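Josefien Van Leeuwen Has Stopped Reading the Comments

I was early, she was earlier. When I walked into the coffee place around the corner from her rehearsal studio, Josefien Van Leeuwen already had a table, a half-eaten almond croissant and a script so full of sticky tabs it wouldn't close. "Sit, sit, have some of this, I can't finish it and I have a fitting at four," she said, and pushed the plate over before I'd taken my coat off. (I had some of it. It was excellent.)

If you've watched any television at all this winter you know her as Margit, the older sister in Haugland, the one who burned the letters. I've been a fan since the second episode, when she didn't say a word for almost the whole dinner and I still couldn't look at anyone else. So I asked about the dinner first, of course I did!

"Everybody asks about the dinner," she laughed. "I had lines in that dinner! Quite a lot of them. The director took them away the night before. I was furious. I called my mother and told her I'd been turned into furniture." And now? "Now my mother says it's my best work, and I don't know how to take that."

She auditioned for Haugland three times, and the first two were for a different part. She's pretty open about having been out of work for a long stretch before it. She taught drama to eight-year-olds, she did the voice for a parking app, and she spent one whole May playing a tree in an outdoor show in a town she'd rather I didn't name. "The tree had a monologue," she said, very seriously. "I gave that monologue everything. It rained on eleven people."

Then the show came out and things got loud. She read me a number off her phone: 3,135 unread messages. "I used to answer all of them. I thought that was the polite thing. Then one night I'd answered 77 and it was two in the morning and the next one was a man explaining to me how sisters behave. I have three sisters." She put the phone face down after that and it stayed there.

I had promised her manager I wouldn't dig too much into her private life, and I mostly kept that promise, but Josefien brought it up herself. There have been stories about her and a co-star, and she wanted to say something about them. "We're friends. We ate a lot of soup together in a cold trailer. If that's a romance, then I'm also engaged to the sound crew." So is there anyone? She took a really long time with that one, looking out at the street. "There's someone. He doesn't do anything you could write about. He's seen four episodes and fell asleep in two of them, and I like that about him very much."

Would she get married? She pulled a face. "Ask me when I've had a free Saturday. I'd want to be there for it."

Her next job is a film called Plurnar, which she starts in May, and this is where she got really excited and began talking with both hands. She plays a ferry pilot who's losing her hearing. She's been taking lessons in sign language twice a week and she's learning to handle a boat, a small one for now. "I hit the dock. Gently! My teacher said gently. Then he went and looked at the dock for a while."

She's also going back on stage, and that's the part that scares her. The play is Hovuvora, a two-hander that runs for ninety minutes with no break, and it's at the Stumano, where she once worked the coat check. "I know exactly how many coats that room holds when it's full," she said. "I used to stand there and listen to the applause through the wall and try to guess who was bowing." The director asked her in February and she said no, then she walked home and called back and said yes before she'd got her boots off. She's never carried a play that size. She wakes up at five and runs the last ten pages in the bathroom with the fan on so she doesn't wake the sleepy boyfriend.

I wanted to know what she does when she isn't learning lines or hitting docks. Not much, she said. She cooks badly, she swims, and she's halfway through a 1,000-piece puzzle of a harbor that she started before Haugland even aired. "It's all sky now. I hate the sky. I do one piece and go to bed."
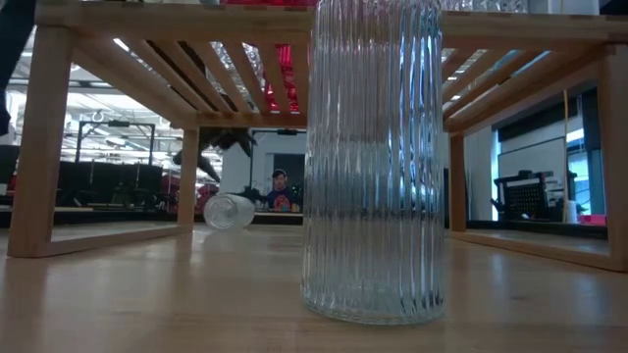

At twenty to four she started packing up the script, then stopped and asked me if I thought Margit was right to burn the letters. I said yes. She said I was the first person all week, hugged me, and ran for her fitting with the rest of the croissant wrapped in a napkin.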